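Day trips from Javusthorpe, no car needed - a thread 🧵 (1/16)

Been asked for this so many times since the ferry posts. Typing it on the platform so bear with me
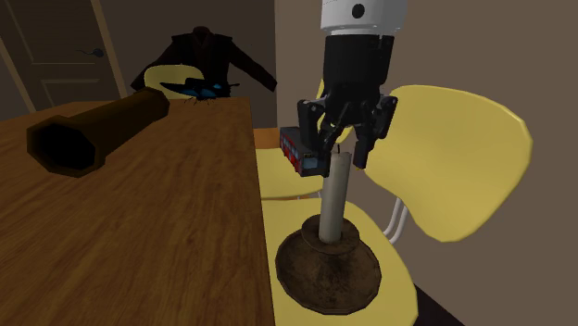

2/ BRALTDALE

Start with this one. Bus from the market square, 92 is the one you want, NOT the 29, ask me how I know. Sit on the left going out. Reservoir views for the second half of the ride and everyone on the right is craning over you.

3/ Braltdale itself is one long street and a river. Get off at the mill stop, not the church stop. Church stop leaves you at the bottom of a hill you will hate. Mill does a tour in the morning and another after lunch, second one was quieter when we went

4/ Lunch: the bakery opposite the mill. Cheese and leek pie. They sell out. I got there at 1:15 and had to have a scone like some kind of tourist (I am a tourist)

5/ If your legs are good, the riverside path goes all the way to the old quarry. Flat, mostly gravel, one really boggy bit past the second footbridge. Wear proper shoes. My sneakers are still not white.

6/ AKYOL GARDENS

Two stops up the train line then a ten minute walk. Walled garden, glasshouse, a pond with very confident ducks. In February the whole bank behind the glasshouse is snowdrops. Rest of the year it's still nice but go in February if you possibly can

7/ Bring cash for the gate, the card reader was down both times I went. Tea room takes cards though?? no idea. Closed Mondays in winter so check before you set out

8/ Kids: yes. There's a maze, low hedges, so you can see them the whole time. Strollers fine on the main paths, not fine in the fern bit, there's steps

9/ SUSTIS HEAD

The big one. Train to the end of the line and then the little coast shuttle, which meets the train most of the time. When it doesn't there is a bench and no shelter. I've sat on that bench in sideways rain.

10/ Lighthouse is 222 steps. You can go up with a guide, groups go every half hour, last one at 3:30. Narrow at the top, not great if you don't like hights. My sister turned back halfway and had a lovely time with the guy in the ticket hut and his jigsaw

11/ From the lighthouse you can walk round the headland to the beach in under an hour. Clear path but it runs close to the edge in places so keep dogs on a leash. Seals on the far rocks if the tide's out. We saw five, then one of them was a rock, so four

12/ Food out there is basically one chip van. Excellent chip van. Parks by the slipway and packs up when it feels like it. Take a sandwich as backup

13/ THE HILL (for the keen ones)

Above Braltdale, 2,541 feet, same bus but stay on to the last stop. Not technical but it's a slog, the last 300 feet are loose stones and you go up two and slide down one. Took us all day with long stops. Don't start after 11 outside of summer, the last bus down is 5:40 and there isn't another

14/ Credit where due, Mudassar Shaikh posted the route that goes up the east side by the sheepfolds and it's so much better than the main path. Less wind, fewer people, actual grass to sit on. Go read his, he has maps, I have vibes

15/ Boring bits:

Day ticket covers bus AND train, buy it on the bus, driver will know what you mean. Doesn't cover the Sustis shuttle, that's seperate

Sunday service is thin. Akyol is doable on a Sunday, Braltdale is tight, Sustis forget it

Toilets at the mill, the gardens, the lighthouse. None on the hill, plan your coffee

16/ If you only have one day - Sustis if it's dry, Akyol if it isn't. Two days, add Braltdale and get there before the pies go

Train's here. Will do the islands next week if my phone survives. Someone asked about dogs on the shuttle, yes, small ones on laps, big ones at the back

Edit to 12, the van is cash only, sorry sorry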